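Bedroom humidity, part two: the north wall

The logger has been on the north wall of the bedroom since the start of March, at skirting height, taking a reading every ten minutes. It produced 864 readings before I swapped the battery.

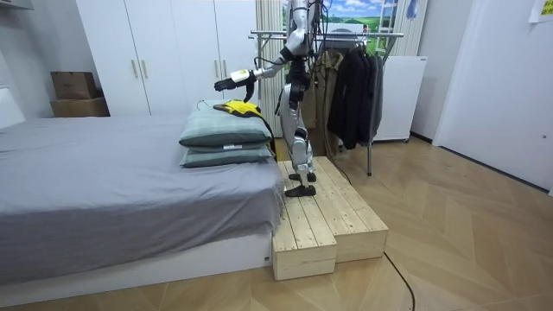
Logger placement

The first position was behind the headboard, which gave high figures that hardly moved overnight. Air does not circulate there. I shifted it to the open stretch of wall and used only the readings from that point on. A second logger, an old Platar unit, sits on the landing as a reference.

What the readings show

Relative humidity climbs from bedtime until shortly before 6 am, then falls once the door is opened. Of the 864 readings, 153 were above the limit I set in part one. Nearly all of those came on nights when the trickle vent was shut. The landing logger stayed flat throughout.

Fernanda Vilela commented last time that a cheap sensor should be checked against a salt solution first. I did this with both units. The Platar read 4 points high and has been corrected in the spreadsheet.

Next

The vent stays open for the next run. I also want to move the bed 100 mm off the wall and repeat the test with the heating timer unchanged. The Dreston extractor in the bathroom is a separate job and will get its own post.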